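About Kidavden

Shares 39 | Comments 2

Kidavden sorts, checks and repacks mixed toys and play kitchen items for nurseries, toy libraries and resale shops. The company was set up in Takcombe and moved to its present building in Stoddale when the first unit ran out of shelf space.

Goods arrive unsorted. Bath toys, play dishes, cups, balls and puzzle parts usually come in the same carton, and very few cartons include a contents list. Each carton is emptied into gray bins at the start of the line. Items are separated by type first and by color second. Flat pieces are taken out early, as they tend to slide under bowls and get missed.

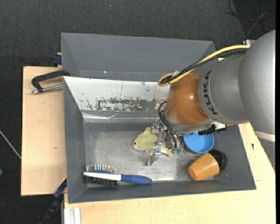 After sorting, every item is checked for cracks, sharp edges and missing parts. Items that fail are recorded and set aside for recycling. Items that pass are washed, dried on racks and held for 9 hours before packing. Play dishes are packed in sets of five unless the customer asks for loose stock.

Bins are wiped down between loads and replaced every June. Labels show the load number, the item type and the packing date. Records are kept for two years and are available to customers on request.

Our largest regular customer is Lefèvre, a toy library service with almost 39 branches. Smaller orders are handled on the same line and to the same checks. The minimum order is one carton. Collection from the Stoddale building can be arranged with the packing desk.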